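Assunto: Re: [acabamento] Verniz UV localizado sobre laminação fosca

Em dezembro, um assinante da lista escreveu:
> O verniz localizado está soltando nas dobras
> da capa. Tiragem de 800, papel Hanus, laminação
> fosca. Alguém já passou por isso?

Já passamos, na oficina de Stodenbridge. No nosso caso era a tensão superficial do filme -- o rolo estava parado havia 11 meses. Peça ao fornecedor um lote novo com tratamento corona e teste antes de rodar.
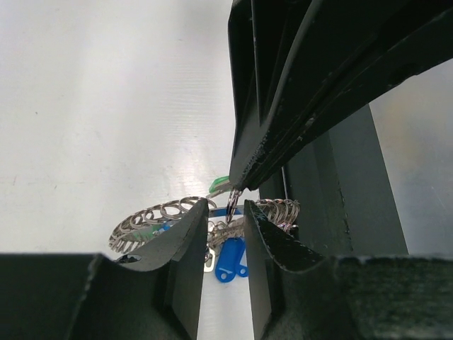
Recue também o verniz 2 mm de cada lado do vinco. O arquivo da Steyn vinha com a área chapada até a dobra e ali trincava sempre. Refizemos a tela e, das 259 capas seguintes, não voltou nenhuma. 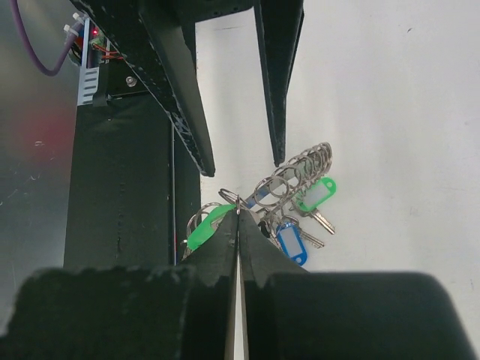

Molho de chaves com etiquetas, sobre mesa branca.

Se quiser, mando a ficha do verniz que usamos em Zastbridge.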